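Chapter 6
Laying Up for the Winter

By the time most owners have learned to dock without shouting, the first season is nearly over and a quieter sort of work begins. It has none of the glamour of a summer passage, and you'll do a good deal of it on your knees with a flashlight in your teeth, but I have always been fond of it. You get to know a boat in the fall in a way you never quite do in July, when there are guests aboard and somebody wants lunch.

In this chapter we follow one boat, the Pinine, through a full winter ashore. She is a wooden motor yacht of modest size, kept for most of the year at Fususville and hauled each fall at the Saleslow yard a little way up the river. You met her briefly in Chapter 2, when we looked at hull shapes, and again in Chapter 4, where her fuel tanks gave us so much to talk about. Now she comes out of the water, and we will look at what has to be drained, what has to be dried, what should be carried home and what may safely be left where it is.

The order of the work matters more than beginners expect. Engines come first, while the boat is still afloat and can be run up to temperature, so that the old oil comes out thin and brings its dirt along with it. Fresh water follows, then the heads, then the bilges. Upholstery and bedding can wait a day or two, provided the weather is kind – and if it isn't, you will be glad you brought the cushions home early.
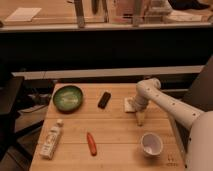

A reader of the first edition, Garcia, wrote to object that all of this was too timid for a wooden boat, and that a planked hull is far better off spending the winter afloat, where the seams stay tight and the ice can be kept away with a bubbler. It is a fair point, and plenty of sound old boats are kept just that way. Section 6.4 has been rewritten to give wet storage a proper hearing, costs and all.

Speaking of costs, the Pinine's bill is printed in full at the end of the chapter. Hauling and blocking came to 400 dollars, the cover and its frame to another 300, and there was a charge of 111 dollars for antifreeze and filters that I still think was a bit steep. The yard's own labor took around 15 hours. Your figures will differ, of course, but the proportions tend to hold up well enough for planning.

Before you read on, it would help to have your own boat's manual and a pencil nearby, and perhaps a rough sketch of where her seacocks are. If you don't have a sketch, make one this week, however clumsy. You will want it in December, when the cover is on, the light is poor and you can't for the life of you remember whether there was one more behind the galley locker.

6.1 Preparing the Engine

Start with the fuel. Fill the tank nearly to the top, leaving a little room for expansion, and add the stabilizer before you run the engine, so that treated fuel has a chance to reach the filters and the injectors as well.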